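4.2 Shot length and masking in the stalking sequences

The second part of the corpus consists of 18 feature films released on home video by Prerero and Unent, all of them listed as slasher or stalker titles in the Meltley catalog. From each film we took every sequence in which a character is followed by an unseen pursuer and the viewer is given at least one shot from the pursuer's position. Sequences shorter than 33 seconds were dropped, as the cutting rate in such short passages depends too heavily on a single long take.

Shot boundaries were marked by hand. Two coders worked separately on the same transfer of each film, and a boundary was kept when their marks fell within three frames of each other. Disagreements mostly concerned dissolves and whip pans. Dissolves were assigned to the midpoint of the overlap. Whip pans were treated as cuts only when the lighting changed between the start and the end of the movement - a rule taken over from the earlier Trajkovski coding guide without change.

The coded material comes to 900 shots. Each was given one of four values for masking, meaning the degree to which an object between the camera and the victim blocks the view: none, edge, partial and full-field. Edge masking covers door frames, curtains and similar borders. Partial masking covers leaves, railings and furniture. Full-field masking is reserved for shots made through a slatted, meshed or perforated surface that extends across the whole image (Figure 13). Closet doors, vents and confessional screens all fall in this last group.

Full-field shots were held longer than unmasked shots in the same sequence. The difference was clearest in films that withhold the killer's face until the final act, and weakest in those that reveal it early. Edge masking showed no stable relation to shot length. Partial masking followed the full-field pattern in the exterior sequences but not in the interior ones, where the victim's movement between rooms seems to set the pace of the cutting.

Figure 13. Perforated metal panel with bright light showing through most of the small holes. Larger round cutouts interrupt the regular grid. 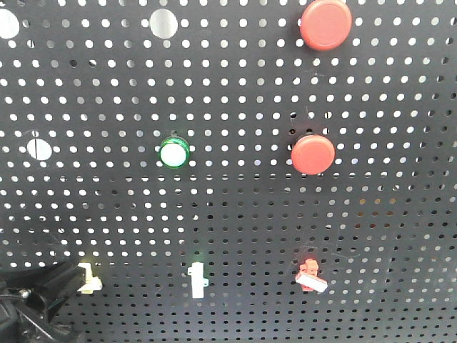

4.3 Sound under masked shots

The soundtrack was coded on the same shot list. For each shot we noted whether breathing, footsteps or music could be heard, and whether the source was on screen. Music was marked as present only if it lasted through the full shot. Breathing without a visible source was common under full-field masking and rare elsewhere, which agrees with the view that the two devices are used together to place the viewer with the pursuer.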